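The open day at Pirkitz drew 40 visitors, most of them from plant maintenance. Loubna Erraji of Tazi ran the switchgear session, where a robot learns to work a control cabinet. 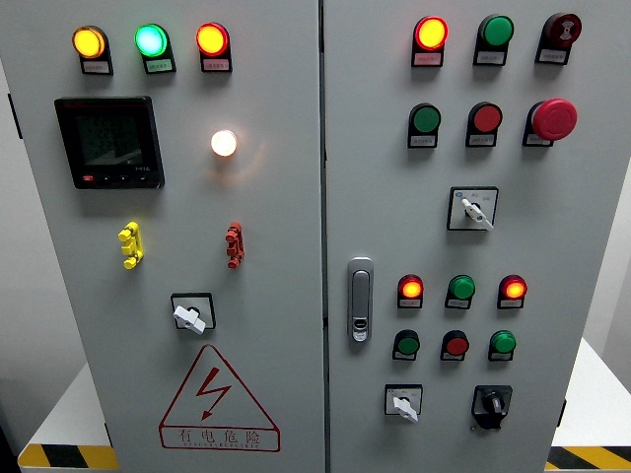
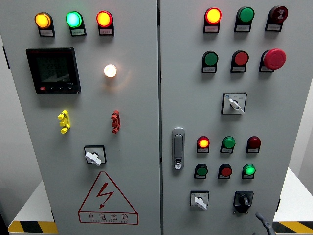
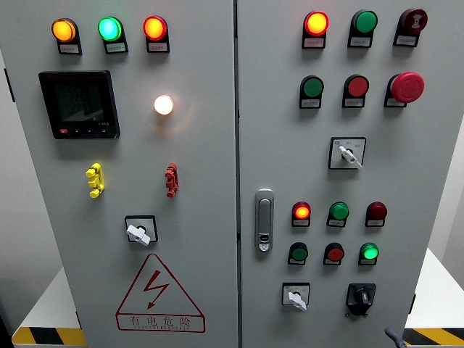
The practice cabinet, with the emergency stop on the right door.

Erraji wants the robot on night rounds at 2 substations by May. Wael Helmy, a visiting electrician, asked who resets it when it stalls. "We do," she said.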